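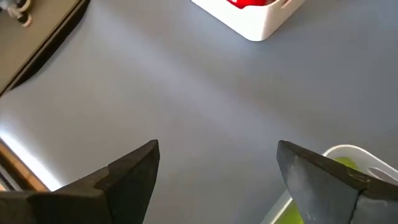
The Plusetti fingers and two of the sorting bins, from the wrist camera.

Plusetti gripper finger kit - pair, with wrist camera mount

$70 for the pair, $30 for spare fingers (sold singly, left or right)

I started making these for my own arm, a Galanis build that lives in the back half of my garage, and then people at the shared shop kept asking for a set. So now there's a page! I run Stemance by myself in the evenings, so please be a little patient with shipping. Orders go out once a week and I'll email you when yours does.

The fingers are dark, chunky, and come to an angled tip. I went through a lot of tip shapes before this one (the early ones were blunt as a thumb, and they'd shove a pair of rolled-up socks clear across the table before they got hold of it). With a pointed tip you can poke down into a bin, get on either side of something soft, and close. The bodies get wide toward the palm so they don't flex when you squeeze, and that's also where the screws go.

What I use mine for is sorting. White plastic bins with handle cutouts, bright stuff inside, move it from one bin to the other, move it back, all weekend long. Bright colors are a big help if you're training anything off the wrist view, and I'd start with something lime green or red before you try your gray T-shirts. I'd also go with a plain matte tabletop. My first one was shiny and the software kept grabbing at reflections of the shop lights.

The camera mount puts the lens behind the fingers, looking out between them, so both tips sit in the lower part of the view. I like having them in there - you can line up a grab by eye when you're driving the arm by hand, and you can tell right away if one finger has been knocked crooked.

What you get

Two fingers, left and right
One wrist camera mount (camera not included)
Five screws (four to fit, one for when you drop one)
A printed sheet with the wiring path and the hole spacing

Fit

Made for the Galanis wrist plate. It also bolts onto the Zurerwood parallel jaw if you drill out two holes, and I've done that on the shop's arm with a hand drill and no drama. Anything else, send me your hole spacing and I'll tell you yes or no.

The pair plus mount comes to some 219 grams on my kitchen scale, so check what your wrist joint can carry before you order.

Wear and tear

They scuff. Plan on it. Rubbing along bin rims and tabletops marks them up pretty fast and it doesn't hurt anything. What you do want to watch is the seam where the finger meets the thicker section. If it opens up at all, quit using that finger and write to me. The batch I made in April had a couple go there, so I've changed the way I make that joint, and I'll swap any April finger for free.

And if your bench is next to a window, pull a shade or learn to live with it. Low sun coming across the table gives the camera a big washed-out patch and no finger of mine is going to fix that!

Next batch ships 14th July. If the button says sold out, email me and I'll put you down for a set.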